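News & Events | Press Releases

Mastbridge Market Hall Reopens Its Doors This March

MASTBRIDGE, Tuesday, November 13, 2018 - We are so very pleased to share that the old Market Hall, first opened in 1754 and loved by so many families in our town ever since, will welcome shoppers back in March after a long rest and a good deal of work on the roof!

Ostrowski Bakery will be returning to its old corner, and Birau Cheese is joining us for the first time. There will be room for 90 stalls in all, with plenty of seating by the east door for anyone who'd like to stay a while over coffee. 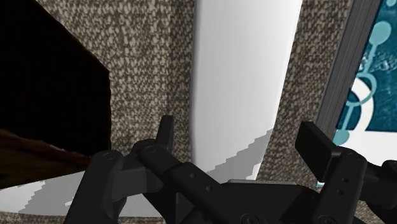
Stall applications are open now, and the first 100 shoppers on opening day will go home with a cotton tote bag from us.

Contact: Market Hall Office, 2 Plernemska Street, Mastbridge

Related
Winter Parking Hours
Stallholder Application Guide
Roof Repair Update

Back to top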